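Tisch abräumen nach dem Essen — in welcher Reihenfolge

Kurzanleitung, weil die Frage jetzt dreimal per Mail kam. Gilt fürs Essen am Arbeitstisch, Take-away, Krebse, Dosen, das ganze Zeug. Für eine richtige Tafel mit Tischdecke steht was auf der anderen Seite.

Was man braucht

Eine Schüssel oder Wanne, Kunststoff reicht, möglichst groß
Eine Tüte für den Müll, am besten die, in der das Essen kam
Eine Tischmatte, die man komplett abnehmen kann
Lappen, Spülmittel, Küchenpapier
Halbe Zitrone, wenn es Krebse oder Fisch gab

Zur Matte: meine ist von Rirnora, dunkelgrau, liegt seit Dezember drauf. Vorher eine von Plirkdale gehabt, die hat sich an den Ecken hochgebogen. Hell würde ich nicht nehmen, Krebssud geht schlecht raus.

Vorbereiten

Wanne auf die eine Seite vom Tisch, Tüte auf die andere. Tüte ganz aufziehen, Henkel nach außen. Dazwischen liegt alles, was weg muss. Noch nichts stapeln!

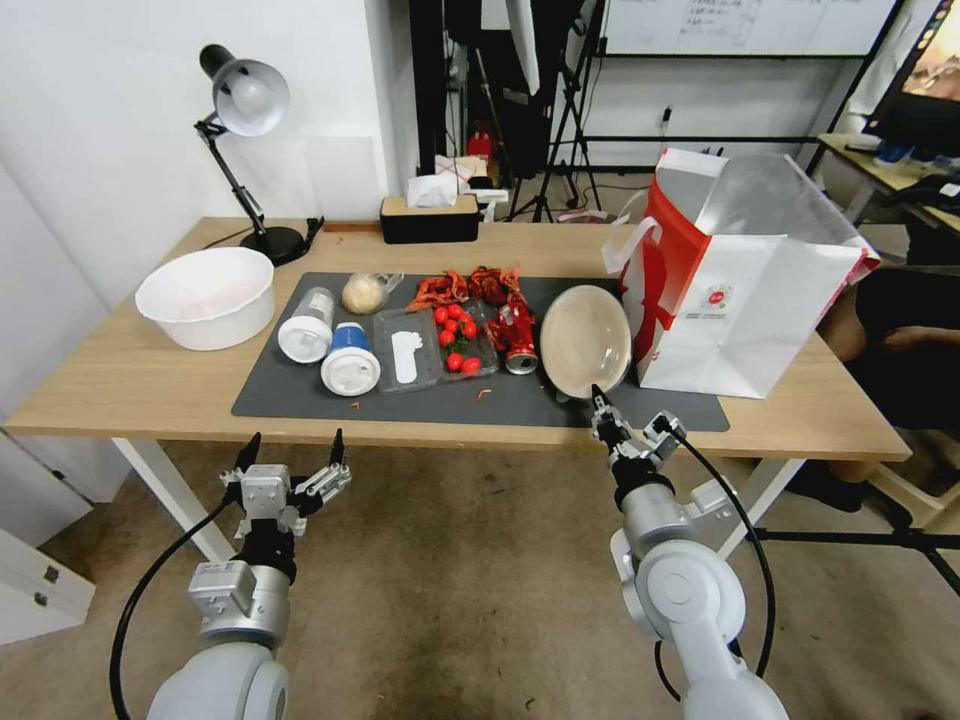

Ausgangslage: links die Wanne, rechts die Papiertüte, dazwischen Krebse, Tomaten, Dose und Teller.

Schritt 1: Essbares retten

Verpacktes Brötchen zuerst, das bleibt in der Folie und kommt in den Brotkasten. Dann Kirschtomaten, kurz abspülen, in eine kleine Dose, Kühlschrank. Krebse nur aufheben, wenn sie nicht lange draußen standen, sonst weg damit. Ich nehm dafür die flachen Dosen von Pinheiro, 600 ml, passen bei mir genau ins mittlere Fach.

Schritt 2: Flüssiges

Becher und Dosen hochnehmen und über der Spüle auskippen. Auch die, die leer aussehen. Liegende Dose immer mit der Öffnung nach oben greifen, sonst läuft der Rest auf die Matte. Pfanddosen extra stellen, nicht in die Tüte.

Schritt 3: Geschirr in die Wanne

Teller flach nach unten, Becher daneben, nicht rein in den Teller. Mehrweglöffel oben drauf. Keramik nicht fallen lassen, klar, aber auch nicht an den Wannenrand lehnen — rutscht beim Tragen. Wasser erst an der Spüle einfüllen, bis zu 3,000 ml genügen für so eine Runde.

Schritt 4: Müll

Schalen und feuchte Reste in Küchenpapier wickeln, dann erst entsorgen. Papiertüten weichen sonst unten durch, ist mir im Treppenhaus passiert. Plastikschalen ausspülen und inenander stecken, gelber Sack. Deckel vom Becher abmachen.

Schritt 5: Matte

Krümel zur Mitte schieben, Matte an zwei Seiten hochnehmen, über dem Mülleimer ausklopfen. Danach feucht wischen, ein Tropfen Spülmittel. Bei Krebsgeruch mit der Zitrone drüber, kurz warten, nachwischen. Aufhängen, nicht zusammenrollen solange sie nass ist.

Lampe und Taschentuchbox bleiben stehen, nur einmal anheben und drunter wischen. Da klebts gern.

Wer Lappen sucht: die aus dem Rellstead Set gehen gut, fusseln aber bei den ersten Wäschen ziemlich. Extra waschen, nicht mit den Handtüchern zusamen.

Aktualisiert am 11. Juni 2022, Schritt 4 ergänzt.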